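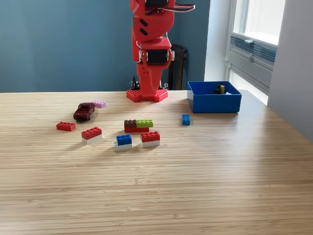 Foto: Ayane Tsuji / Tindel

August 2026 — Wer schon barfuß auf einen Baustein getreten ist, kennt das Problem. Tindel nimmt sich seiner an: Mit Skamance startet in Rerkodell eine Aufräumwerkstatt für Familien. Geübt wird am Holztisch, mit Bausteinen, einem Spielzeugauto und einer blauen Kiste. 200 Plätze sind zu vergeben, die Teilnahme kostet 8 Euro. „Die Kinder lernen schnell“, sagt Leiterin Ayane Tsuji. „Bei den Eltern planen wir mehr Zeit ein.“ Anmeldung ab sofort bei Tindel.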